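Kenddale Table Fruit
Data card and README

Release date: 06/12/2019
Maintainer: Kumiko Arai
Labelling: Rosalía Sotomayor, Kayode Chukwu, Shahab Arabzadeh
Object list and naming rules: Felicidad Gatchalian

Kenddale Table Fruit is a set of 87 short recordings of loose fruit being sorted and put away on a cloth-covered table. It comes with a label file, an object list and a set of naming rules. Read the section on names before using the labels, as several common words for fruit are used in a narrower sense than usual.

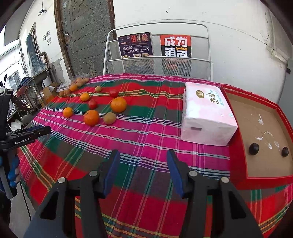
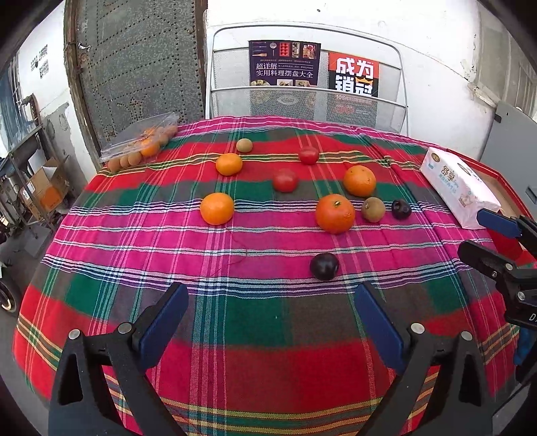
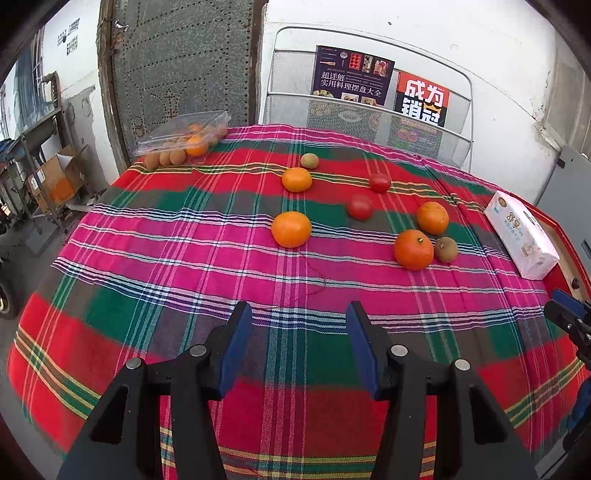
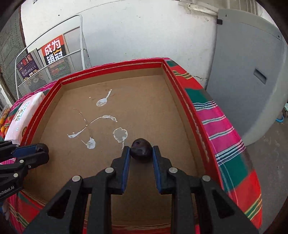 Fruit and plaid cloth, Kenddale subset.

Subsets

The recordings are split into 3 subsets, each named after the site.

kenddale: mixed fruit on a plaid cloth. Citrus, tomatoes, kiwifruit and plums. A shallow red-sided tray is the destination.
irkum: mixed fruit on a bare table. Same kinds of fruit, with a deeper bowl as the destination.
villwood: citrus only, on a plain pale cloth. Intended for testing size labels.

The subsets can be used together or apart. Fruit was bought separately for each site, so no individual fruit appears in more than one subset. Identifiers are unique within a subset only. An identifier such as orange_b in kenddale has no connection with orange_b in irkum, and the subset name must be kept as part of the key when files are merged.

Activity

Each recording covers one part of a longer tidying task. The fruit starts loose on the table and ends in the destination for that subset. There is no fixed order of picking and no fixed starting layout. Fruit may be moved aside to reach other fruit, and a piece already in the tray may be shifted to make room. These moves are labelled in the same way as any other.

A recording may start or stop at any stage of the task. Do not assume that the first frame shows the full set of fruit, or that the last frame shows an empty cloth. The column stage in recordings.csv gives one of the following:

open: fruit loose on the table, nothing yet put away
part: some fruit put away
close: last piece being placed, or all placed
unknown: stage could not be decided from the recording

Names of fruit

The labels use everyday names. Variety is not recorded.

orange: any loose orange-coloured citrus fruit on the table, whatever its size. Mandarins are included under this name. An earlier draft had separate labels for orange and mandarin, but agreement between labellers was poor on the middle sizes and the two were merged.

small citrus: small orange-coloured fruit in packaging or directly beside it. Used only for fruit that is clearly smaller than the loose citrus. Kumquats and small tangerines both come under this name.

tomato: red tomatoes only. Tomatoes are treated as fruit throughout, including in the field fruit_class.

kiwifruit: brown-skinned kiwifruit. The short form kiwi appears in some free-text notes and means the same.

plum: dark purple plums. Skin may look dull or glossy depending on the piece and the light. Surface finish is not a reason to open a new identifier.

small brown fruit: small round brown fruit in packaging. Not identified further. Some notes suggest longans – this has not been confirmed and the word should not be used as a class.

Names of other objects

cloth: the table covering. In kenddale this is the plaid cloth, which has strong bands of red, pink and green crossed by thin lines. One label covers the whole cloth, including parts that hang over an edge or lie across another object.

tray: the shallow red-sided container. Treated as one object with two parts, wall and floor. In the fourth picture the floor carries white marks. These belong to the floor and take no label of their own.

clear pack: any clear plastic bag or clamshell holding fruit. The type of pack is not separated, since folds and reflections make the two hard to tell apart at the back of the table. Fruit inside a clear pack is labelled only where its outline can be followed.

tissue pack: the packet of tissues. The printed characters 舒享 can be read in the first and second pictures. Text on packaging is transcribed in text.csv when it can be read in full, and left blank otherwise. Partial readings are not stored.

book or printed item: anything standing on the metal mesh stand or frame behind the table. Titles are transcribed under the same rule as the tissue pack. 成为销冠 is the most frequent entry in text.csv for this subset.

background: everything else behind or below the table. No labels are supplied for walls, doors, shelving or floor.

Size labels

Each loose fruit has a relative size: small, medium or large. The size is relative to other fruit of the same name in the same subset. A large plum may be smaller than a small orange, and this is correct.

Size was assigned once per fruit, from the physical object before recording, and then copied into every recording in which the fruit was identified. It was not judged from the image. Apparent size changes a good deal between the near and far side of the table, and a user who measures fruit in pixels will find results that disagree with the labels. The labels should be taken as correct.

Where a fruit could not be matched to a known identifier, size is left blank.

Position labels

Position is given by surface, not by coordinates. Permitted values:

on_cloth
in_tray
on_tray_rim
in_clear_pack
beside_clear_pack
held
unknown

A fruit is held from the moment it leaves the surface until the moment it rests on another. A fruit that is gripped but still resting on the cloth or the tray floor keeps its surface value and has the flag contact set to 1. This is the rule most often misread. Please check it before computing pick times.

beside_clear_pack is used for fruit within one fruit width of the packaging. It was added late, at the request of Rosalía Sotomayor, for fruit that had come out of a pack and could not fairly be called part of the loose group.

Labelling procedure

The work was done by 3 labellers. Each recording was labelled by 2 of them working apart, and differences were settled by the third. Where the third labeller could not settle the point, the value was set to unknown and a note was added.

The commonest disagreements, in order:

Which of the middle-sized oranges is which, after they have been moved close together.
Whether a fruit at the back of the table is one piece or two overlapping pieces.
Whether a tomato seen between oranges is a tomato or a redder orange.
The exact moment of release into the tray.

For the third point, the rule adopted was to look for another view of the same fruit in the same recording. Colour alone was not accepted as evidence. Some oranges in kenddale are noticeably redder than the rest, and a stem may be the better guide.

Files

recordings.csv: one line per recording, with subset, stage and notes
objects.csv: one line per object, with name, identifier and size
positions.csv: position and contact values over time
text.csv: transcribed text on packaging and printed items
naming.txt: full naming rules, of which this card gives the main points
changes.txt: list of corrections

All files are UTF-8. Fields are separated by commas and text fields are quoted. Times are in seconds from the start of the recording. Empty fields mean not recorded, and should not be read as zero.

Known problems

The plaid cloth in kenddale has red and dark bands close in colour to the tomatoes and plums. Outlines of these fruit are less reliable where they lie on a matching band. Outlines of oranges are not affected to the same degree.

Fruit in clear packs is under-labelled. Do not use this set to estimate how much fruit a pack holds.

Skin condition was not recorded. Kayode Chukwu kept informal notes on bruising for irkum, but these do not follow a fixed scale and are not included in this release.

The fruit was replaced once during recording at villwood, in February. Identifiers were not reused and the earlier ones end in _x.

No weights are supplied. The scales were not available at all sites.

Suggested uses

Object naming and matching of similar objects across views. Study of clutter on patterned surfaces. Checking of size and surface labels in household tidying tasks.

The set is too small for fruit grading and contains nothing on ripeness, taste or shelf life. It should not be used for any claim about food quality.

Related sets

The Khosravi shelf set uses the same position labels, with the addition of on_shelf and in_carton. The two can be joined on the surface column. Size labels must not be joined, as the Khosravi set gives size across all objects and this one does not.

Corrections

Send corrections to Kumiko Arai with the subset, recording number and time. State which rule in naming.txt the correction relies on. Proposals for new fruit names go to Felicidad Gatchalian and are taken in at the next release only.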